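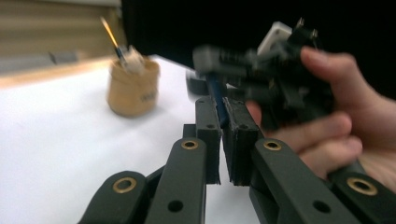
The Pullness repair and skills project has completed its second quarter of funded activity, and this report sets out progress to the end of September. The evening course in small mechanical repair remains the most heavily subscribed part of the programme. Chenxi Song revised the unit on pivots and joints, which now covers plain holes in plastic arms alongside brass bushings of the kind set into the dark grey linkages shown here. Learners complete a short written record at the close of each unit, and these records are held at the Nendomley office.

Enrolment and attendance
The grant agreement set a target of 100 enrolments for the period. The project recorded 123. Attendance stood at 90 per cent in the daytime groups and was lower in the evening groups, where shift changes at local employers affected several learners. Severyn Koval has agreed a later start of 7 pm for the next intake.

Premises
The move from Zheng House to the ground floor at Pleltach was completed in August. Step-free access is in place. The heating survey is outstanding – the landlord has been asked for a date and has not yet replied.

Staffing
Shuzhen Yin joined as course administrator in July. The post of assistant tutor remains vacant after one round of interviews and will be advertised again at the same grade.

Expenditure
Spending is within budget on all lines except transport, where an overspend of 10 per cent reflects the cost of moving benches and stock to the new site. Muchen Gu has proposed that this be met from the unspent tutor salary, and the funder's consent to that transfer is requested.

Next period
A bicycle maintenance course will open in the new term, led by Weidong Shao. Revised enrolment figures will be supplied with the next claim.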